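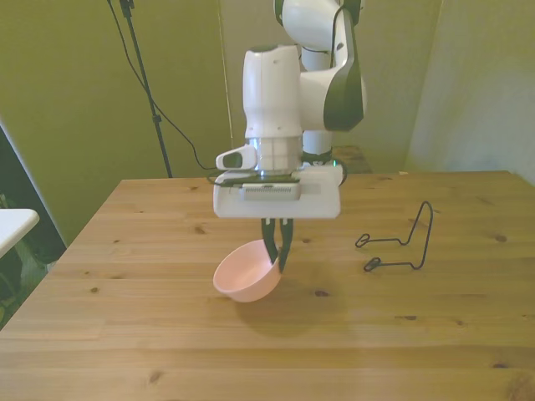 Bowls, racks and a lot of patience: an evening with the Reradberg robotics club

I'd been promised tea and a demonstration, and I got both, though the tea came first by a long way. The Reradberg club has 2 teams getting ready for the Jinex student challenge in May, and the one I sat down with is teaching its arm to put away the washing-up.

"Everyone thinks the hard bit is picking up the bowl," the team captain told me. "It's the rim that gets you. Pinch it too near the edge and it swings about, and then you've no idea which way it's facing."

The bowl is pale pink plastic and the rack is a little black wire thing, and I was surprised how fond they all are of both! They've named the project Sivus (I asked why and got three different answers, all at once).

The student who looks after the code is in her second year and talks very fast. She has 4000 attempts saved on her laptop and says she's watched far too many of them. "You start to know from the way it tilts. I'll be shouting at the screen before it's let go – my mum thinks I'm watching football."

I wondered whether they ever fall out. "Over the gripper fingers, yes," said the captain. "I wanted wider ones. I lost the vote."

On the day they'll have 7 minutes at the table and no touching the arm once the clock starts. Last year's entry, Akpalu, stopped dead halfway through its run, and the captain still pulls a face when it comes up. "We'd left a setting on from practice. There's a checklist now, and I wrote it, and I'm very boring about it."

They're at it again on 29th January, and visitors are welcome if they don't mind sitting at the back.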